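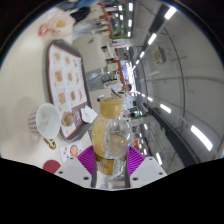

4.3 Picking up a bottle

This section covers the bottle task for the hand-held gripper used in the Otik student project. Complete section 4.2 (jaw alignment) first. Two people are needed: an operator, who holds the gripper, and a logger, who starts and stops the recording and fills in the sheet.

Before you start

1. Check that both ribbed pads sit flat on their plates. A pad with a lifted corner must be removed and refitted.
2. Tighten the plate screws by hand with the short driver. Do not use a powered driver on the plates.
3. Wipe the pads with a dry cloth. Grease from food lowers the grip on smooth plastic.
4. Set the jaw opening to the WIDE stop.
5. Confirm that the bottle cap is closed.

Note: The task may be run on any table, including one that has a tray, cups or paper on it. Do not clear the table between takes. Record the table type in column 2 of the log sheet.

Making a take

6. The logger reads out the take number and starts the recording.
7. Hold the gripper still for one full breath. The software uses this interval to set the zero position.
8. Move toward the bottle at walking pace or slower. Keep the bottle centered between the pads.
9. Close the trigger until both pads touch the body of the bottle, then squeeze until the ribs begin to flatten. Stop there.
10. Lift straight up, hold, and set the bottle down in the same spot.
11. Open the jaws fully before backing away.
12. The logger stops the recording and marks the take K (keep) or R (repeat).

Caution: Thin plastic bottles bend under a full squeeze. An open bottle will spill onto the pads and the trigger housing. If liquid reaches the housing, remove the battery and report it to Senad Golob before using the gripper again.

Caution: Keep fingers, sleeves and cords out of the jaws.

Note: The view may roll to either side during a take. The Jurnura software corrects for roll, so a sideways view does not call for an R mark. Mark R if the bottle slips, if only one pad makes contact, or if the zero interval in step 7 was skipped.

After the session

13. Copy the takes to the club drive. The April set ends at take 229; continue numbering from there.
14. Enter the pad wear reading. Replace both pads together when either one fails the card test in section 6.1.
15. Return the log sheet to Vesela Dervishi.

Faults during this task are listed in section 7, codes 115 and 181.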